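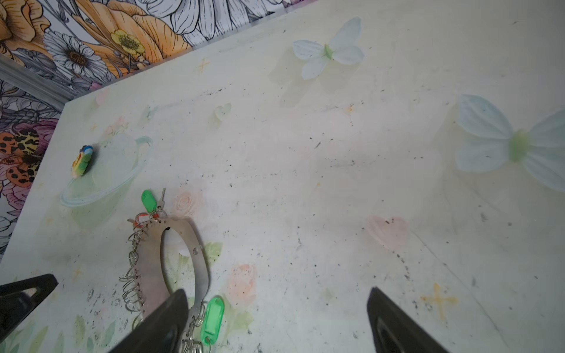 A key, tags and split rings on the pastel tabletop.

Home | Gallery | Workshops | Visit | Contact

July 30, 2022
By the Jorkdale gallery desk

Odds and Ends: The Key Table

The key table is part of our winter display at the Jorkdale hall. Most of the pieces came out of two tins left over from the Burkau hardware shop, which closed last December. We sorted the tins over 3 evenings and kept the items with some colour or an unusual shape. The rest went to the metal recycler at Wumport.

The silver shackle has a large oval opening and a small round hole near one end. It is the largest piece of metal in the group, and the split rings hang from it in a long linked cluster.

Two of the key tags are bright green plastic and match each other. A third is orange and white. There is a small silver key beside one of the green ones. We would like more tags in other colours, so please bring in any you have at home.

The butterfly has rainbow-striped wings in blue, yellow, green and orange. Its place is over the teapot or lidded bowl printed on the tabletop, a pale green design with a curved handle.

The display is in the Vashisht Room, catalogue number 227. Entry is free. Please don't separate the rings, as they take a while to link up again.

Previous gallery | Next gallery | Back to top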